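Forums > Manipulation > Teleop & Demonstrations > Cable insertion in sim, wrist drift on the last inch

Tags: teleoperation, simulation, cable insertion, learning from demonstration

14 replies · 1,158 views

**billville_bot**
Third evening of recording demos for the patch panel task, and I have come to respect anyone who has ever wired a server closet without crying. Setup is the Plaltton sim, one arm, me on a handheld controller. The job is to take a hanging cable and put the plug in the port I picked. I get it over the row fine. Then on the last inch my wrist rolls, the plug rolls with it, and I spend ten seconds waggling like I'm trying to get a key into a lock after a wedding.

I have 30 clean demos and a much larger folder named "hmm." Do I keep the waggly ones?

View from the gripper, lined up over 4:

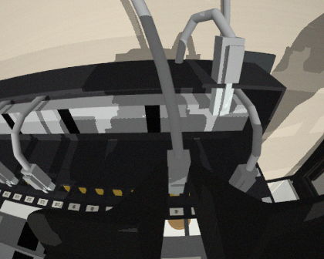
Going for port 4. Labels read upside down from this side, and yes, I have gone for the wrong one.

**mansour_k**
Throw out the waggle. The policy will learn it faithfully and do it forever. We trained on a batch like that in June and got a robot that shivered over every port like it was saying grace.

**Hurnura**
Disagree with the above. If every demo is a perfect straight drop, the robot has no idea what to do when it's a hair off, and it will be a hair off. The waggle is where you're showing it how to recover. Keep the ones that end in the port, toss the ones that end in swearing.

**mansour_k**
There's recovering and there's dithering. A recovery has a direction. Half the stuff people call recovery is an operator who can't see depth.

**billville_bot**
I feel personally described. Depth is a real problem, though. The fingers come up on either side of the plug and hide part of the row, so I'm steering by the one gap between them. I also have a scene camera off to the side that I forget exists.

**Hurnura**
Then use it! Seriously, put the side view up big and make the wrist view the small one until you're close, then swap. I bound the swap to a thumb button and my hit rate stopped being embarrassing.

**Mahmoud Ouali**
Two practical things.

1. Lock the wrist roll once you're above the port. Most controller mappings let you scale or freeze single axes. You don't need roll on the way down, and your hand is adding it for free.
2. Turn the translation scaling way down for the last bit. Clutch, re-center your hand somewhere comfortable, then descend. People try to do the entire motion in one reach and finish with their elbow over their head.

On keeping demos: I keep the corrections and trim the pauses. Standing still while the operator thinks is worse for training than a bit of wandering.

**mansour_k**
Trimming pauses I can agree with. Mark the calendar.

**pluggedin_800**
Dumb question, why not script the insertion? You know where every port is. It's a simulator. It's your simulator.

**Hurnura**
Because the real rack won't send you its coordinates.

**pluggedin_800**
The real rack also won't have cables that bend like folding rulers, and yet here we all are.

**billville_bot**
Leave my cables alone, they're doing their best. And I did script a version first. Works every time until the plug sits slightly crooked in the grip, and then it presses that plug into the panel with total confidence. Hence the hand demos.

**mansour_k**
How are you varying the start pose? If the cable always hangs in the same spot you'll have a robot that is excellent at one Tuesday.

**billville_bot**
Random grasp offset and random target port. The neighboring cables stay put for now. I know, I know.

**billville_bot**
Update, Sat 4 July, while everyone else on my street is setting things on fire. Froze the roll, cut the scaling, side view on the thumb button. Much less waggle. I'm redoing the whole set and keeping a separate folder of corrections so Hurnura and mansour_k can both be right in different directories. Still knocked into the cable next door twice – open to ideas on that one.

3 people are following this thread · Share (2)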